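The Slowest Gravy in Drumutmont

Rasa Adomaitis would like it known that she did not set out to become the person people call about gravy.

"I wrote one column," she says, moving a stack of seed catalogs off the only comfortable chair. "I said most people stop cooking it too early. You would think I had insulted their mothers. I suppose I had."

The column ran in the Stiliveo, the free paper that lands on every doorstep in Drumutmont whether the doorstep wants it or not. It drew 110 letters. One was a recipe. The rest were opinions, and several used the word "lumps" as an accusation.

Adomaitis taught high school chemistry for most of her working life and retired with a bad knee and strong feelings about flour. Her method begins with onions, cooked until they are past the point where a sensible person would turn off the burner. "Brown is a color," she says. "Beige is what happens when you get bored."

Then comes the flour, then the stock, a ladle at a time. She does not own a whisk. She had one and gave it to a nephew she describes as "more of a whisk person."

How long does it all take? She looks at me as if I had asked how long a marriage takes. "Three hours, if you don't answer the phone."

I bring up cornstarch, mainly to see what happens. She folds her hands. "I used it through most of my thirties," she says. "I was busy. I don't judge the woman I was."

Her new book, out from the small press Raudsepp, grew from those letters. The first printing is 2000 copies, a number she finds alarming. "There aren't that many people in town who still speak to me." One chapter is about her grandmother, who thickened everything with stale rye bread and denied it until she died. Another deals with Drallik, the dark malt paste the older families here stir in at the end. Adomaitis was raised on it and can't stand it. She gives it four pages anyway, on the advice of her editor, who is from one of the older families.

On the matter of salt she will say only that it goes in last and that she has seen things.

Before I leave, she asks what I use. I tell her the truth, which comes in a packet. She is quiet for a bit, then goes to find me a jar.

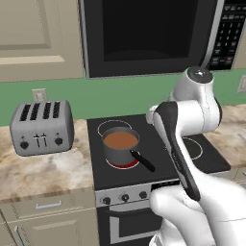
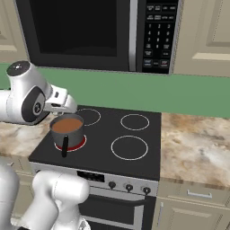
Drumutmont, May

The jar lasted two dinners. Readers who want to argue can find Adomaitis at the library, where she'll be signing books all month in the room next to the furnace. She asks that you leave your own gravy at home. Last time someone brought a thermos, and she felt she had to be polite about it.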